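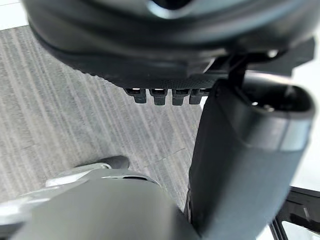

arwel_g
Bivden hand, month two. The wrist view still worries me - four stubby black tabs in a row and a lot of gray carpet. Anyone else run a camera this close? Mine sees more housing than job.

tai_k
Move it back 20 mm. Mine's fine there.

branwen_s
Disagree, you lose the fingertips. I'd take blur over guessing.

arwel_g
Tried a milky plastic piece by the wire rack. It's between the gray finger and the four dark ones, hanging nearly vertical. I'm calling that progress.

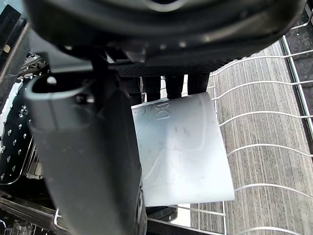
Re: camera distance

vlastimil
Pad grip next. Mine slipped at 80 grams.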